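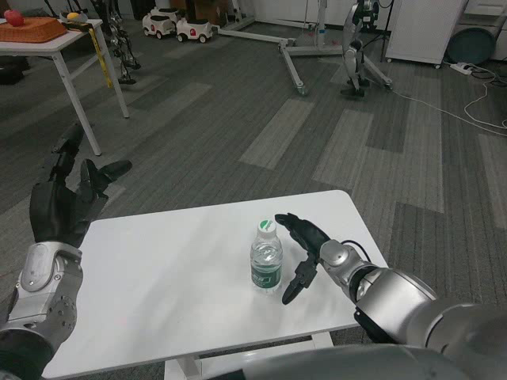 4. The pre-grasp stage

4.1 What the controller waits for

We said in the introduction that most of our trouble came in the last few centimetres, and we would like to spend a little time on that now, as it shaped nearly every choice we made afterwards. Flustum, our planning and control layer, splits a one-handed pick into an approach, a pre-grasp and a close. The approach is ordinary joint-space planning and we have little to add to what others have written. The close is a simple routine that brings the fingers in until the motor currents rise. The pre-grasp sits between them, and in our first version it was hardly a stage at all, only a pose that the wrist had to reach before the fingers were allowed to move.

Figure 4, at the head of this section, gives a fair idea of the geometry. The right hand is open with its palm towards the bottle, the fingertips are nearly level with the cap, and the tip of the thumb is just above the table beside the base. There is very little room for error in such a pose. A wrist estimate that is slightly low puts the thumb into the table, and one that is slightly too far to the left puts a finger into the bottle. We therefore replaced the single pose with a small region of acceptable poses, and the controller now waits until the estimated hand position has stayed inside that region for 300 milliseconds before it passes control to the close.

Readers who have worked with two-armed machines may wonder about the other hand. The left arm takes no part in this task, but it is never switched off, and the planner treats it as a moving obstacle that happens to be under our own command. We hold it raised over the left end of the table with its fingers spread. An earlier resting pose, with the hand much lower, saved a little joint effort but hid the near corner of the table from the head camera, and the table estimate drifted whenever that corner went missing.

4.2 Seeing a clear bottle on a shiny table

A clear bottle is an unkind thing to ask a depth sensor to find, and a glossy white tabletop makes matters worse – overhead lights are mirrored in it, and the water bends whatever lies behind. We gave up on depth for the body of the bottle fairly early. The perception module looks instead for the two parts that stand out in colour, the cap and the green label, and fits an upright cylinder through both of them. The table plane is estimated separately, and the base of the cylinder is made to rest on it.

The label and cap detector was trained on 2,283 hand-marked frames from the head camera, of which 1,644 had some part of a hand in front of the bottle. We kept that share high on purpose. Our first detector, trained mostly on unobstructed views, was very sure of itself during the approach and then lost the cap just when a finger came near it, so that the cylinder would lean or jump at the worst possible time. Zewditu Wako suggested freezing the fitted tilt once the hand enters the pre-grasp region and letting only the position update from then on, and we have kept her suggestion ever since.

We also chose to leave the room as it was. The floor is laid with striped grey carpet tiles, and the second table in the background carries an apple and a small yellow fruit, so there is a good deal for a colour-based detector to be distracted by. Detections that do not fall on the working table's plane are thrown away before fitting, and that one rule did more for us than several weeks of tuning colour limits at Kemthorpe.

Figure 5. Right hand beside the bottle, with one finger reaching across the top near the cap and the thumb pointing down towards the table. Views of this kind, in which the finger and the cap lie close together, are where the frozen tilt matters most. 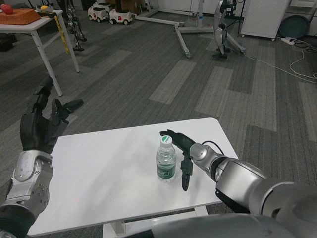

4.3 Logging and replay

All joint states, fits and stage changes are written by Deltwood, a small recorder that we built alongside Flustum. It keeps 2 clocks, one for the camera and one for the arm controllers, and stores the offset between them with every entry. Replaying a run through a changed planner then takes a single command, and we would warmly encourage anyone starting on similar work to put such a tool in place before writing any control code. We came to ours rather late, and a number of our early runs cannot be replayed for that reason.

Contact: Flustum project, Kemthorpe, Pennington | Copyright the authors | Back to top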